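Jakwood Practice Bench: Simulated Chess Table for Robotics Clubs and Classes

Home / Classroom / Club benches / Jakwood

In stock. Delivered by download link, with a printed teacher binder to follow by mail.
Club license, one school year, up to 40 seats
Item 500-11

If you have ever run an after-school robotics club, you already know how the hour goes. One pair of students is at the arm, and everybody else is waiting for a turn, eating crackers and drifting toward the door. We made the Jakwood bench for the students who are waiting. It is a complete practice room on the computer — a long wooden table, an arm with a two-fingered gripper, a little chessboard and a few pieces to move — and every student in the club can have one open at the same time.

The first version was put together over a December break for one club that wanted to enter a chess-moving contest and had no arm to practice with. We have kept the room about as simple as it was then. People write to ask us for fancier rooms, and we do read those letters, but the clubs that stay with us year after year seem to like a place where the students know where everything is.

What your students work on

The main job is the one that gives the bench its name around our office, "the chess job." Students write a short program that brings the gripper to a piece, closes on it, lifts, carries it to another square and lets go. That sounds like an afternoon's work, and for a keen eighth grader the first move sometimes is. Then they try a second piece, on a square farther from the base, and they find out how much of their first program was luck!

The arm is bolted to a metal plate close to one end of the table, and it can swing well out past the tabletop, down below the level of the wood. Beginners are always surprised by this. We leave that freedom in on purpose, and the early lessons in the binder ask students to steer the arm off the side and bring it back again without brushing the edge. It's slow going the first few times, and a very good way to learn which joint does what.

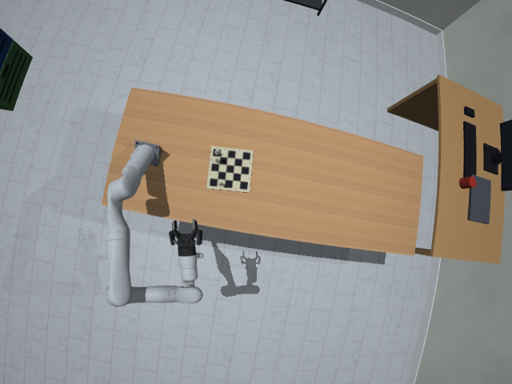
The Jakwood bench with the arm reaching down past the table edge, gripper open.

The board is small compared with the table, and it may sit a little crooked. Please don't straighten it for your students, tempting as that is. A program that works only when the board is perfectly square to the table won't be much use at a contest, where somebody's elbow will have been there first. Lesson six deals with a tilted board from start to finish, and it has more written in the margins of our own copy than any other page.

What comes with the license

The practice room, ready to open
The chess job in three levels (one piece, several pieces, a full opening)
Flesness, our block-style editor, for students who haven't typed code before
Python support for those who have
The teacher binder, with 11 lessons and an answer section at the back
A stack of sign-off sheets you can photocopy as often as you please

Flesness deserves a few more words, as it's the part most teachers ask about. It works the way other block editors work: you drag a step into place, fill in a number, and press the green arrow. Any program built in blocks can be shown as Python with one click, and quite a few students make the jump on their own after peeking at it for a week or two. You can't go back the other way yet. We're sorry about that one, and it is on the list.

Points of view

The room can be watched from several places, and we'd encourage you to make the students use more than one of them. Looking down from high up is wonderful for planning a path across the table and nearly useless for judging how far the fingers are above a piece. A lower view along the tabletop shows the height nicely, but then the board flattens out and the squares get hard to tell apart. Good teams learn to switch back and forth while they work, and the best habit you can build in September is asking "did you look from the side?" before anybody presses run.

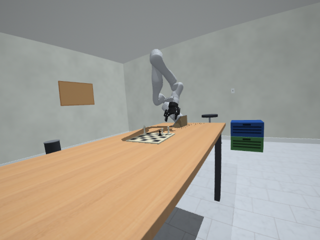

Mei-kuen Yip, Club and Classroom Team, Stillico

We look after the Jakwood bench from first email to last, so when you write in with a question, it lands with the same few people who wrote the lessons. Several of us coached clubs before we came here and one or two of us still do, on our own time, with the usual supply of granola bars.

Running it in a club

You don't need to be a programmer to use this bench with students. Plan on two meetings for getting everyone signed in and moving the arm by hand with the sliders. It will feel as if nothing is being learned. Let it run anyway, because the students who play longest with the sliders tend to have the least trouble later on with the lessons about reach.

After that we suggest pairs, one student driving and one watching from another point of view and calling out heights, then trading places. A pair that gets through a whole lesson fills out a sign-off sheet together. We've seen clubs hang these on the wall, turn them into a sort of passport, and in one case laminate every last one of them.

When a program goes wrong, the student presses Reset and the room goes back to its starting state. There is also a Replay button, which we wish more people would use before Reset — it steps through the last run slowly, joint by joint, and most mistakes are easy to spot that way. The room keeps the last 40 runs for each seat. Older ones are cleared out, so if a student is proud of something, have them save it under its own name.

The Pangaribuan Challenge

Every Jakwood license includes entry for one team in the Pangaribuan Challenge, our online contest for school clubs. Each team is given a starting position and a finishing position, and their program has to get the pieces from one to the other without any help from the keyboard. Teams are scored out of 2,000 points, with points taken off for knocked-over pieces, for pieces left straddling two squares, and for touching the table. Time counts a little, but only a little. We would much prefer to see a slow, careful arm than a fast one with pawns flying off it.

Entries for this year's round close on March 20, 2025. A team may have up to six students, and a school with more than one team can add extra entries from the account page. Starting positions are sent to the coach's email address, so do check that we have the right one!

What you'll need

A laptop or desktop for each pair of students. Tablets will show replays but can't run the editor.
A mouse. Trackpads work, but turning the view with one is a nuisance.
An internet connection for signing in and for sending contest entries. The lessons themselves run without it.
2 GB of free space on each computer.

Questions we hear a lot

Can programs written here be used on a real arm? With some work, yes. Students can export a program as a list of joint positions, and the last lesson talks through what has to be checked before anything like that is sent to a machine in your room. Please have an adult who knows your arm take part in that lesson.

Can students change the room? They can move the board and the pieces wherever they like on the table. The furniture stays put.

Is there a home version? Each seat can be used at home with the same sign-in. Families don't need to buy anything more.

What ages is it for? We wrote the lessons with grades six through ten in mind. Younger students do fine with the sliders and the first few block lessons if an older student sits with them.

Ordering

Schools may order by purchase order or card. The download link goes out the same day for card orders, and the binder follows in the mail, usually inside two weeks. If you'd like to look the lessons over first, write to the Club and Classroom Team and ask for the sample chapter, which has lesson six in it, margin notes and all.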